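Petden Residents' Newsletter: Courts and Fines

The minicab that wasn't

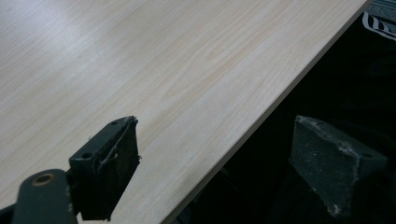

Can I be fined for getting into an unlicensed minicab?

As a passenger, you won't be. The offence belongs to the driver and, if there is one, the firm that sent the car. What you may lose is your insurance cover for the journey, and you could be asked to give a statement.

We had several letters on this after the Kurnus Cars hearing in December, most of them from people who had used Kurnus Cars and were suddenly keen to know where they stood. They stand where they always did, outside the Judari Arms at closing time, wondering how to get home.

For those who missed it, the firm ran a booking line out of a unit on the Akbari estate. Its operator's licence had lapsed the previous spring. The court heard that it went on taking bookings in the meantime, 143 of them on the sheets the council got hold of, and that the sheets were kept in very good order. The magistrates remarked on the handwriting. They then fined the company and added costs, and the company said it had thought the renewal was automatic. It had been sent two reminders, both of which were found in the same folder as the sheets.

One of the drivers was in court as well, on a separate matter of driving without the right insurance. He told the bench that he had only been giving lifts to friends. Asked how many friends, he said he was a sociable man. His passengers had been charged a flat rate, with a supplement after midnight, and he got points on his licence for his trouble.

A few readers asked where sharing the petrol money ends and running a taxi begins. Broadly, if you were making the trip anyway and your passengers chip in towards what it costs, you are sharing a car. If you come out ahead, or you go only because somebody is paying you to, the law takes a different view of your kindness. Check your own policy too, as insurers like to have their say, usually at length and usually afterwards.

Before you get into a private hire car, look for the council plate on the back and the driver's badge. The car should have been booked through an operator. A man who leans across and says "taxi?" hasn't taken a booking, however politely he does it. The register of licensed vehicles is on the council website and at the front desk of the library. It had 154 entries when we looked, and roughly 100 of those were saloons of the same shade of silver, so do read the number plate.

Anyone who wants to report a car can ring the licensing office between 10am and 4pm. Most of the trouble happens after 11pm. We have pointed this out.

Next month: parking on the verge by the Petden turn, and what the bylaw says about it.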